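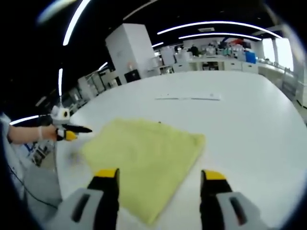 Folding work at the large table, with one hand-held gripper reaching in from below the cloth and another from the left.

Equipment Review: Taltik Hand-Held Gripper Kit (pair)
Varghese Shared Workshop, Members' Equipment Pages
Reviewed by Oksana Mykhailiuk
Aug 7, 2025

The Taltik kit was bought for the workshop in January, following a request from members who are building a two-armed folding machine and wished to record the task by hand before committing to motors. It is supplied as parts, singly at £739 or as a pair at £1,418. The workshop bought the pair. This review covers assembly, handling and upkeep, and is intended for members considering a booking and for other shared workshops considering a purchase.

Assembly

The kit arrives in two boxes with a printed manual. All fixings are bagged and labelled by stage, and the labels agree with the manual, a point on which the workshop has been less fortunate with earlier purchases. A competent member can put together one gripper in an evening. The second goes more quickly, although the left-hand and right-hand trigger springs are easily confused and the drawing on the relevant page does not distinguish them clearly. Members should compare both springs side by side before fitting either.

The jaw slides required attention. On one unit the movement was stiff from the outset and remained so after the recommended grease had been applied. Light work with fine abrasive paper cured the fault. Taltik answered our enquiry within two working days and offered a replacement slide, which was accepted and is now kept as a spare.

Handling

The trigger is well judged. Closing force builds evenly, and it is possible to take hold of a single layer of cloth without disturbing the layer beneath, given some practice. New users generally squeeze too hard and lift the whole pile. An hour with an old tea towel is recommended before any recording is attempted.

The yellow pads at the jaw tips are easy to follow against dark materials. Against a yellow-green cloth they are less distinct, and members reviewing their own recordings have asked for pads in another colour. Taltik does not presently sell any. The pads hold cotton well and slip on smooth synthetics.

Weight is the principal complaint. The grippers are comfortable for short tasks, but the load sits forward of the hand and the wrist tires during longer sessions. The workshop has set a limit of 4 recordings in succession, after which the user is asked to rest or to change places with another member. Those with smaller hands reported that the trigger begins its travel slightly beyond easy reach. No adjustment is provided for this, and one ought to be.

Recording

The very wide view takes in a good deal of the room as well as the work. This is useful for following both hands, but members should bear in mind that colleagues at the far benches may be recorded. A notice is to be placed at the door whenever the grippers are in use, and recordings are not to be shared outside the project until those present have agreed.

The accompanying software, Ustero, is plain and dependable. It names files by date and session, and it will not overwrite an earlier session without asking. Its export screen is poorly laid out, with the setting for paired recordings placed on a separate page from the export button. Two members lost an afternoon to this before the matter was noted in the bench log.

Comparison with the Zallo

The workshop also holds an older Zallo gripper, which remains available for booking. The Zallo is lighter and its trigger suits a wider range of hands. Its jaws are coarser, however, and it is poorly suited to fabric. For picking up blocks, bottles and similar rigid items the reviewer would still choose the Zallo.

Upkeep

Pads should be wiped after each session and inspected for splits. Trigger screws have worked loose on both units and must be checked before use. Spare pads are stored with the kit, and the last set may not be taken without a reorder being placed.

Recommendation

The kit is recommended for cloth handling and other light two-handed work. It is not recommended for members who need long unbroken sessions, nor for those who would use one gripper only. Bookings are made through the usual form, and first-time users must complete the short induction.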